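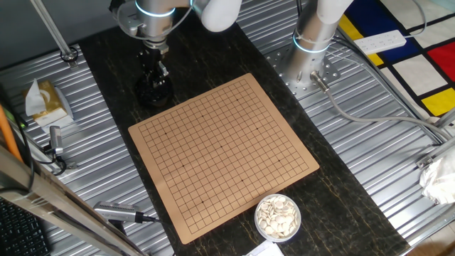
Page last changed: September, 4:20 pm

Print this page | E-mail this page

Players wanted for our beginners' Go evenings

Hi, I'm Liliana, and I'm looking for people who have never played Go, or who played twice in college and forgot all of it (that was me!). My sister Cinzia and I are starting a beginners' group in the back half of the Zadumik tea room, and we have room for 20 of you.

We meet at 7 pm and go till whenever they start stacking the chairs. You'll start on the small boards, which are way friendlier, and move up to the full 19 by 19 once you feel like it. I lost my first 92 games or so and had a great time, so please don't worry about being good.

It costs nothing. Boards and stones are there, tea is on you. Kids are fine from age eight if a grown-up stays and plays too.

We could also use two people who already know the rules and can sit with new players for the first hour. No rank needed, just patience! You get free tea for that, and Cinzia's almond cookies if you're quick.

To sign up, leave your name at the Zadumik counter or call me at extension 302 at the Brarnness community center. Tell me if stairs are a problem and I'll show you the side door on Riedl Street.

Contact: Liliana Bassi, Brarnness Go Beginners | © Brarnness Go Beginners | Back to top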